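Check the pads first

Posted 2020-10-20 by Nour Chidiac

Quick one tonight, I have a bag of parts on the kitchen counter and want to get this down before I forget what annoyed me.

My opinion, up front: the hand grippers deserve the same upkeep log as the arm. Same book, same pen, same grumbling. At Tarawneh we had a beautiful maintenance sheet for the arm cell. Grease dates, belt tension, who last touched the homing switch. For the hand-held grippers, the ones people carry into houses to record grasps for the arm to learn from? A shoebox. A shoebox with a sticky note on it saying "left one clicks."

Left one clicks. For how long? Which joint? No idea. Leen Khoury wrote it and she couldn't remember either.

What went wrong in September

Short version. We had 231 grasps recorded at a place in Parville, all small household stuff, and Suha Sabbagh was going through them when she noticed the closing point drifting. Fingers supposed to meet in the middle. They met in the middle at the start of the day. By the end they met a bit to the left, then a bit more. Not a lot. Enough that the arm, fed with this, would go and pinch the air next to a thin packet.

Everybody blamed the software. Two days on the software. Benito Arrieta rewrote a calibration step that was perfectly fine and I still owe him lunch for letting him.

It was a pivot pin. One pin, backing out. You could feel it with a fingernail.

I'm not angry about the pin. Pins back out, they are pins. What bothers me is that we had no habit that would have caught it, and the habit takes less time than making tea. A worn joint on the arm throws a fault and everything stops and people come running. A worn joint on a hand tool just gets quietly compensated for by the human holding it. You tilt your wrist. You don't even know you're doing it. Then the wrist tilt is in the data too, forever, good luck.

The setup, as I do it now

Order matters to me, might not to you.

Pads off, wipe the backs, pads on again. Grit gets behind them and then the face sits proud on one edge. Look at the texture under a lamp while you're there. If the ridges are shiny, swap both. Never one! A new pad against an old pad is a worse gripper than two old ones, and I will argue this with anyone.

Pins next. All of them, fingernail test, then a paint mark across the head so you can see if it has turned. Benito likes threadlocker. I don't, on parts this small, it creeps into the joint and you get a stiff finger and a bad mood. We disagree, fine.

Open and close fully, slowly, listening. Watch both sides and see if one finger leads the other.

Then the camera mount. Push it with a thumb. If it gives, you stop.

Last, grab something horrible. This is the step people skip. They test on a wood block because the block is on the bench, and the block tells you nothing, a pair of salad tongs can hold a block. Ah-rin Seo keeps a drawer of nasty things for it: wrappers, a sock, a teabag, half a balloon. If the fingers meet square on a teabag string they'll do for the day.

Write it down. Date, initials, what you changed. Thats the whole procedure.

Against the clean bench

Second opinion while I'm warm. Ah-rin and I had a long back and forth about where to do the first check after a repair. Her side: bench, gray mat, one light, same five objects each time, so you can compare. Sensible. Repeatable. I get it.

My side: do the bench, then do a living room straight after, before you sign anything. The bench is kind. A flat mat doesn't bunch up under a fingertip and a bench object doesn't have another bit of trash stuck under it. Cloth has folds. Foil throws glare right back at the lens and the seal on a packet is a stiff ridge where the middle is floppy, so where you pinch changes everything. A finger that's slightly off will get away with it on the mat and then snag on a tablecloth.

So my test grasp now is a foil packet on plaid cloth with a second, crumpled wrapper partly under it, toys on the sofa behind, the lot. Fingers open, both blue pads facing in, all four pin heads where I can see them. I like having the pins in view of the camera. If the mount ever gets redesigned and somebody proposes cropping them out to see more table, I will be difficult about it. You get a free record of your own hardware in each recording, why would you throw that away.

And two grippers out at once where possible, so you're comparing tool against tool in the same light. Saves so much guessing.
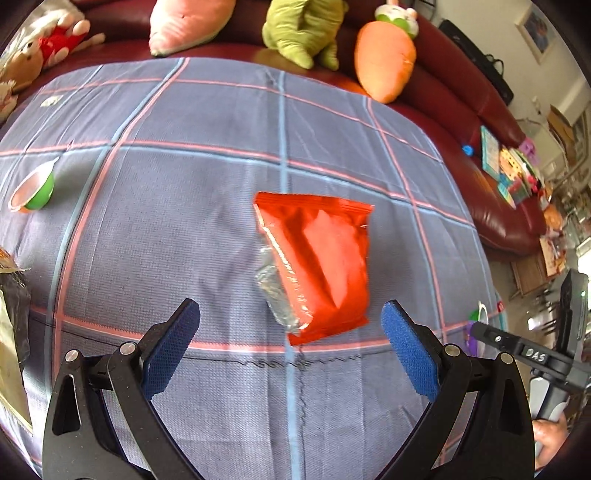 What it costs

Somebody from Furnamance asked me this at the Grirkesari meetup, a bit smugly, how much time do you lose. Fair question. We've got 298 checks in the log now and I'd say most of them found nothing at all. Boring pages. Initials and a tick. A few pads swapped, one mount tightened, one spring I'm still suspicious of.

I'll take boring pages. The target for the winter is 1000 grasps from this pair and I don't want to re-record any of them over a part that costs less then a coffee.

The shoebox is gone, by the way. They live in a proper case with a log sheet taped in the lid. Suha still hasn't initialed hers from yesterday. Suha, if you're reading, pen's on the string.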